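### 3.2 Enclosures and joining hardware

Second round of builds, started in August. Same parts list as the first, minus the door panels, which Lotico stopped cutting for us. All of the units are rod-and-corner enclosures: thin rods pushed into molded corner connectors, sheet panels fixed to the rods afterward. No glue anywhere. We wanted something a person could take apart on a bench and put back together without tools, because the whole question in this paper is where the fit goes wrong after repeated assembly.

Rods came from Giltidano in one length and were cut down in house. Ends deburred by hand. Cut quality varied, more than we'd like, and we logged it per batch instead of per rod (in hindsight per rod would have been better). Connectors are the Linik pattern, unmodified. A connector was pulled from the pool once it showed whitening at a socket mouth or any crack visible without a lens.

In total 24 enclosures were built at the Quintanilla workshop and kept there for the whole trial. Each was assembled, left standing overnight, then opened at the corners and reassembled. Across all units this gave 1877 usable joint records. Another 425 were thrown out, mostly missing timestamps and a few where the corner label had come off and we could not say which joint had been tested. Discarded records are kept in the supplement, they are not used in any table here.

What counts as a joint. A rod end plus the socket it sits in. A corner with two rods is 2 joints, not one. Earlier drafts mixed this up and the counts in the poster version should be ignored.

### 3.3 Seating and rod angle

Seating was scored by eye and then by pull. Fully seated, partly seated, loose. Partly seated was the hard one – two raters disagreed on it more then on anything else, and we ended up merging it with loose for the main analysis. The split version is in the supplement for anyone who wants it.

Angle matters more than we expected. With square corners the rods hold each other in place and small errors in cut length get absorbed. Spread corners, where the rods leave the connector in a V, don't do that. Any play at the socket shows up further along the rod and the panel edge no longer lines up. An example of the spread type is shown in Figure 4, and it is the corner meant wherever "V corner" appears in the results.

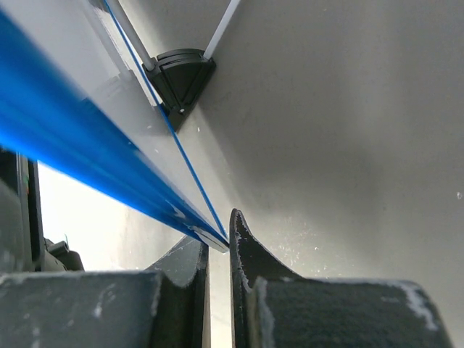 **Figure 4.** V corner: two white rods in a black connector, against the gray wall. Translucent blue plastic at upper left.

Loose joints were more frequent at V corners than at square ones in every batch. The gap narrows if the worst batch of rods is left out but does not close. We did not test connectors of any other pattern, so can't say if this is the socket depth or just the geometry.

One further note on panels. Colored sheet was easier to line up by eye than clear sheet, raters said so without being asked, and its possible that seating scores on units with colored panels are slightly generous. Not corrected for. Section 4 reports both panel types together except where stated.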